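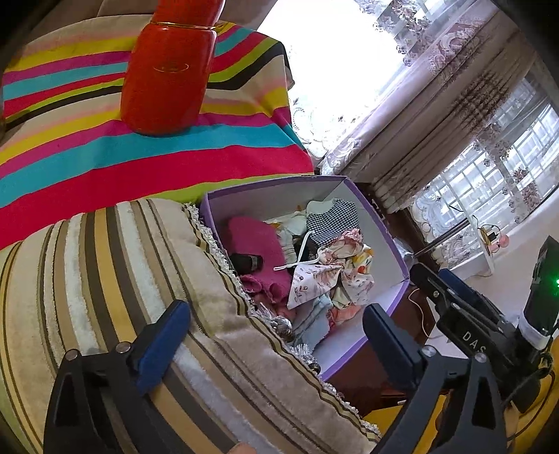 The case for a lower royalty, and a better ledger

The district of Ellstead has charged a royalty on small-scale tin since the first licenses were issued, and in that time the argument about it has been almost entirely about the rate. The buyers say it is too high. The district says it is already lower than what the large operator at Ritton pays. Both statements are correct, and neither has much to do with why the money fails to arrive.

A royalty is a charge on a quantity multiplied by a price. If the quantity is not recorded, the rate does not matter. In Ellstead the quantity is recorded at the point of export, after the ore has passed from digger to pit owner, from pit owner to local buyer, and from local buyer to one of the licensed trading houses. Each transfer is a chance for material to leave the chain. The road to Lowther crosses the district line after 12 miles, and on the other side the royalty is lower and the scale at the buying station is rarely inspected. Ore that goes that way is entered in the books as Lowther ore. It was dug in Ellstead, the pits it left behind are in Ellstead, and the streams that carry the silt run through Ellstead.

I hold that the royalty should be collected at the first sale, at a rate low enough that moving ore to Lowther no longer pays for the fuel. My own figure would be 2 percent. I do not claim it is the exact figure. It is a figure that a buyer can work out without a calculator, and it sits under the cost of the trip for any load a pickup can carry.

The usual objection is that a low rate gives away public revenue. This treats the present rate as if it were being paid. The district's receipts from tin have stayed flat through two price rises, while the number of open pits on the Katuris ridge has plainly grown. Anyone who drives the ridge road can see the new spoil heaps. A rate that is paid on half the ore, or less, is already a low rate. It is also an unfair one, because it falls on the sellers who stay inside the system.

A second objection is more serious. First-sale collection needs an honest scale and a written record at every buying point, and the district has two mining officers. They cannot stand at every scale. I accept this, but the present system asks them to do something harder, namely to work backward from an export certificate to a hole in the ground. A receipt book with numbered pages is a modest tool. It can be checked on any Tuesday by comparing the stubs with the stock in the shed. If the stock is larger than the stubs allow, the buyer has a problem that no amount of paperwork from Lowther will fix.

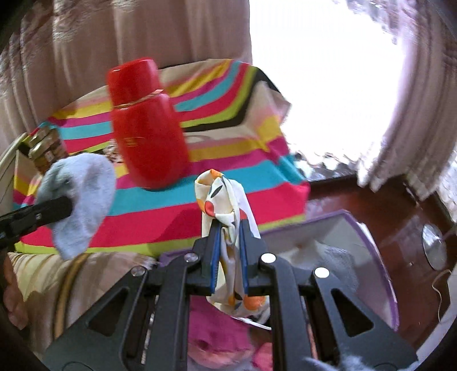 The content of the receipt matters as well. At minimum it should show the weight as delivered, the moisture deduction, the assay or the assumed grade, the price per pound of contained tin, and the royalty withheld. Most of the dispute between diggers and buyers is over the second and third items. Wet concentrate is heavier than dry concentrate, and every buyer takes something off for water. The deduction is usually a matter of habit. A digger who is told that his load is "a bit wet" has no means of knowing whether he has lost a fair amount or a day's wages. Put the deduction on paper and it becomes something that can be compared between one buyer and the next.

The same is true of grade. Handheld analyzers are common now, but a reading taken from the top of a sack says little about the bottom of it. The district should set a sampling rule -- a pipe sample through the full depth, mixed and split, with one part kept by the seller -- and should leave the choice of instrument alone. Rules about instruments go out of date. Rules about how to fill a sample bag do not.

Then there is the matter of where the money goes. Under the current arrangement the royalty enters the general fund and a share is supposed to return to the communities nearest the pits. The share is computed from export origin, so every sack that is booked to Lowther reduces it. The people on the Katuris ridge therefore carry the damage and lose the compensation in the same transaction. With first-sale collection the origin is fixed before the ore moves, and the share can be paid by the quarter against the receipt stubs.

I would tie part of that share to backfilling. Open pits are the most visible cost of the trade and the easiest to measure. The cost of closing a hand-dug pit is some 2 days of labor if the spoil is still beside it, and a good deal more if the rains have washed it downhill. Payment should follow closure, with no advance. Ritton posts a bond for its own ground, which is reasonable for a company with a balance sheet. A bond asked of a family with a shovel and a pump only keeps that family out of the license register.

The register itself is the last piece. A license should be cheap, valid for a full season, and available from the district office in August, when the streams are low and people are deciding where to dig. At present it is issued on a calendar that suits the clerks, and most diggers have begun work before the forms are printed. They are unlicensed for that reason alone, and the buyer who takes their ore knows it and prices it accordingly.

None of this needs a new law. The district already has the power to set the point of collection, and the receipt form can be changed by notice. The first books could be in the buying sheds before the next season opens.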